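Qiuyue Jiang had been out of the office for most of May when the call came through. She was standing in a paddock with one bar of reception, and she had to ask them to repeat it. Yes, they wanted her on the board of the grain marketing authority. Yes, as an independent member!

"I said yes before I'd even asked how many days a year it was," she says, laughing. "It's 28, for the record, and I reckon I'll do more."

She comes to the role from Prumudeck, the seed-cleaning business she ran for years before handing it over to Roscoe Achterberg. Before that she was at Broltach, buying oats and barley from 264 growers, and she can still talk about most of them by name and soil type.
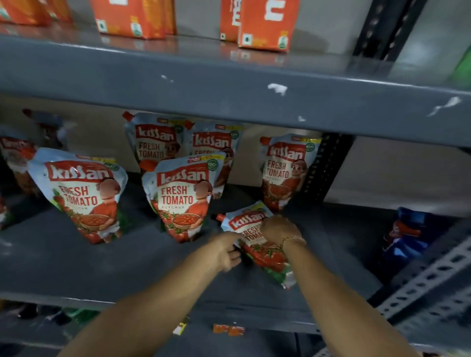
What she wants to do first is get the board out of the city. "Hold a meeting in a town hall, on a Saturday, when people can come. Put the tea on. You'll learn more in the first hour than from 200 pages of board papers, and I do love board papers."

She's just as keen on the small growers, the ones with 50 hectares and a second job, who she feels have never had much of a look-in when the rules on storage and levies are written. Her plan is a plain-language summary of every decision, out within the week.

Achterberg is thrilled for her. "She'll read everything and she'll ring everyone," he says. "I've still got her on speed dial and I use it."

Her first meeting is next month, and her bag is already packed.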